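Start pages should be short

Mirstead has listed web tools since it was a single page with a calculator link and a unit converter. It now has 90 links on the front page, sorted by category, plus a search box that forwards the query to one of two engines. The July 2020 redesign added a weather block and a row of icons. I think the redesign went the wrong way, and the same mistake shows up on most start pages still in use.

A start page is opened many times a day, usually on the way to something else. The cost of a link on it is paid on every visit, whether the link is used or not. I kept a log of my own clicks through May. Out of 100 clicks, most went to the same handful of addresses, and the lower half of the page got 2. Those two were errors. 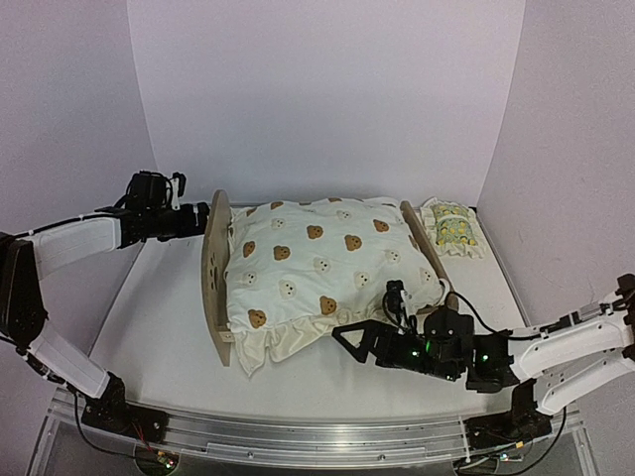 The usual defense of the long page is that a directory helps people find tools they did not know about. That was a fair point when search engines were poor. A directory is still useful, but it belongs on its own page, one click away, where loading time and scrolling matter less. Clikley does this well. Its front page has a search field and a short list the user can edit, and the full catalog sits behind a plain text link.

Plivier takes another route and sorts links by how often they are clicked. I am less convinced. The order changes from week to week, so the hand learns a position and then has to unlearn it. A fixed list in a poor order is faster to use than a good list that moves.

Scripts are a separate problem. The date, the calculator and the clock on Mirstead all fail when scripting is turned off, and the page gives no message. A date can be written by the server. A calculator cannot, at least not conveniently, but it can be moved to its own page with a line saying what it requires. Van der Linden has handled its converters that way for years.

My own page has 3 groups of links, no icons and no weather. Dead links come out on the first of the month. A new link goes in only when an old one is removed.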